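Plamham Help > Robot learning > Collecting data

Hand-held gripper demos in bathrooms: how many rooms, and what to do about shiny counters?

Asked February 28, 2018
3 answers

We are collecting demonstrations for a small pick and place policy. No robot at this stage. One person wears a head camera and holds two grippers with marker cubes on them, and we get the gripper poses from the markers afterward. The tasks are all bathroom tasks: move the soap dispenser from one side of the sink to the other, put a cup under the faucet, hang a washcloth, close a drawer.

We have 60 demos of the soap task so far, all in one bathroom in Plustville. The policy trained on those does fine on held-out clips from the same bathroom and falls apart on the few clips I recorded at home. I expected some drop but this is close to useless. The predicted grasp is off by half the width of the bottle, sometimes more.

Three questions.

First, is it better to go to more bathrooms with a few demos each, or finish a big set in one bathroom and then add others? Setup takes us 30 minutes per place, so moving is expensive.

Second, we lose marker tracking on dark polished counters. The pose jumps for a few frames when the gripper comes down near the surface. I don't know if that is the reflection or just motion blur. Should I throw those demos out?

Third, do I need to clear the room first? The bathroom we used was cleaned out before we started. Most of the others I could get into are lived in or half renovated, with boxes and so on standing next to the sink.

We use Nallby for syncing the camera with the gripper widths, if that matters. Exposure is on auto.

Accepted (14 votes)

More bathrooms. I would take 10 demos in each of six bathrooms over 60 in one, and I say that having done it the other way first. Our first set was 3,000 clips from two kitchens and it taught the model those two kitchens. We ended up using less than half of it.

The 30 minutes can come down a lot. Most of ours was spent on calibration that we didn't need to redo. If the camera mount hasn't been taken apart, the camera intrinsics are the same as yesterday. Check the gripper widths by closing and opening each one fully at the start of the recording and let the software pick up the limits from that. Then film a printed board for a few seconds and go. We carry everything in one bag with the cubes already screwed on, and the only thing that gets plugged in at the site is the charger.

On tracking: put the exposure on manual before anything else. Bathrooms tend to have a small window or one bright lamp, and a white sink next to a dark counter is about the worst case for auto exposure. When the head turns toward the basin the camera stops down, and when it turns back the black squares on the cube and the shadows around them run together for a moment. That gives you exactly the jump you describe. Pick a setting where the basin is a little too bright and leave it there for the whole session.

If it still jumps after that, look at the raw frames. Blur shows up as smeared edges on the squares. A reflection problem looks different – the real cube is sharp and the detector has found a second one upside down in the stone. You can reject those by marker ID and by depth, as the mirrored one comes out below the counter.

Don't throw out a demo over a gap of a few frames. Interpolate if the hand is moving freely. If the gap falls while the fingers are closing, drop it, that is the part you care about.

5 votes

Don't clear the rooms. Just record.

Also check that you are wearing the camera at the same angle each time. We had a tall person and a short person alternating and it looked like two different datasets. Could be your whole problem if you recorded at home alone and someone else did the other ones.

Comment from the asker: It was me both times, but I had the strap lower at home. I'll check the angle.

8 votes

I agree with the accepted one about more places. I'll add a few things from doing bathrooms for most of October with the Lindholm kit, which sounds similar to yours.

Half bottle width error is a lot and I would rule out a plain offset before blaming the data. Take one of the home clips, project the fingertip position back into the video, and see whether the dot lands on the tips. Ours was wrong by the thickness of the rubber pads for two weeks. Somebody had measured to the plastic. If the dot is right in one bathroom and wrong in the other, then it's the calibration. If it's right in both, go collect.

Change the bottle. In our set the pump bottle was the same one every time, and the model learned the color of it. We now bring four or five dispensers of different shapes and swap after every few takes. Empty ones slide when you touch them, so fill them with water. Pump tops are a nuisance because people grab them differently: some take the body, some pinch the neck. Choose one and write it down in the task sheet. We went with the body.

Start position matters too. Have the person begin with the hands somewhere different every take, and sometimes with the idle hand over the sink, sometimes off to the side. With two grippers in view you want the idle one to be doing something other than sitting in the same spot in all clips. Otherwise the policy treats it as a landmark.

For the clutter question: leave boxes, bins, cleaning supplies and whatever else where it is. The one thing I do move is anything that could fall into the basin. Mirrors are worth thinking about, as the operator's face can show up there. We tilt the head down and check the first clip before doing the rest. Letters on clothes are fine with us, the model never seemed to care about shirts, but long sleeves that hang over the cube will cost you tracking, so go with short or roll them up.

Last thing, batteries. Look at the indicator lights on both grippers before every take and again at the end. We lost a full bathroom to one side that had quit recording after the second clip, and we only found out back at the desk. Now the person wearing the camera has to look down at both cubes before starting.

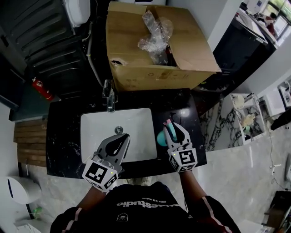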